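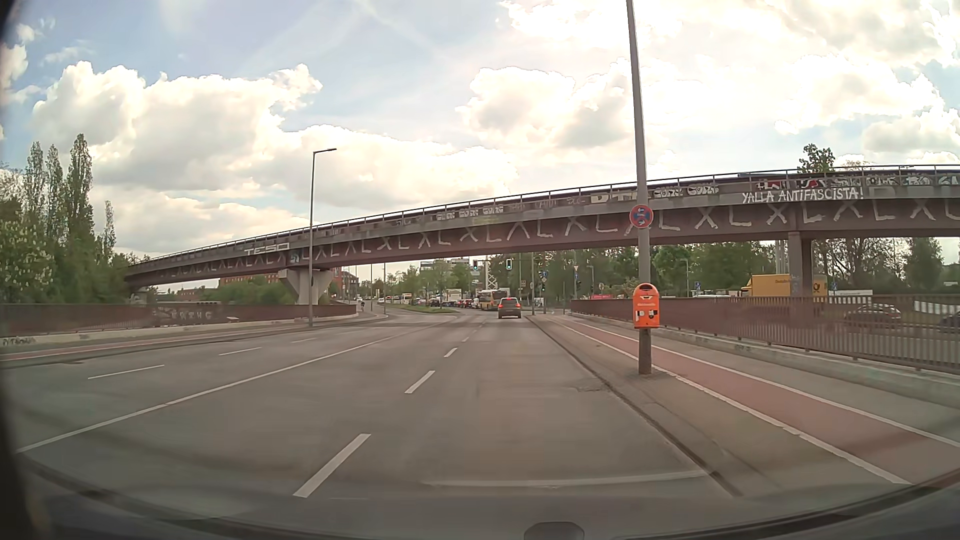
The road into town, under the painted overpass.

Keeping Groceries Cold on the Drive Home
Posted by Tamsin Tipoki, April 6, 2025

Most of us plan the shopping list and give no thought to the trip back. Mine got longer in February when we moved, and I had to change how I pack. These are the habits that stuck.

Shop the dry aisles first. Flour, cans, paper goods and cleaning supplies go in the cart before anything chilled. Meat and frozen food come last, right before the checkout.

Pack by temperature. Put frozen things together in one bag so they chill each other, and fill the gaps with smaller packets. Milk goes next to the frozen bag. Bread and eggs get a bag of their own on top.

Use the back seat in hot weather. A closed trunk gets very warm, and the air conditioning doesn't reach it. Set the cooler bag on the floor behind the passenger seat and lay a folded towel over it.

Freeze your own ice blocks. I fill clean 470 ml jars with water, leave an inch at the top, and freeze them overnight with the lids off. Plastic jars only. Glass can crack. Three of them last me the whole trip in a medium cooler.

Double-bag raw chicken. Kiri Donnelly lines her cooler with an old dish towel as well, which goes straight in the wash afterward.

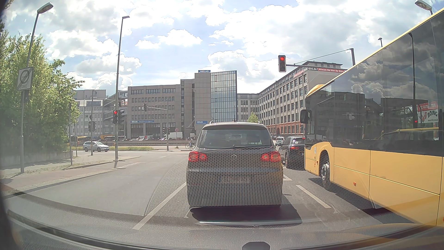

What should I do with ice cream that has gone soft by the time I get home?
If it still has ice crystals and feels firm in the middle, put it at the back of the freezer and eat it soon. The texture will be a little grainy. If it has melted all the way, throw it out.

Unload in order. Cold bags come in first and get put away before you go back for the rest.

Clean the cooler the same day. Wipe it with warm water and a little dish soap, rinse, and prop it open until dry. For a stale smell, leave an open dish of baking soda inside overnight. Store it with the zipper open.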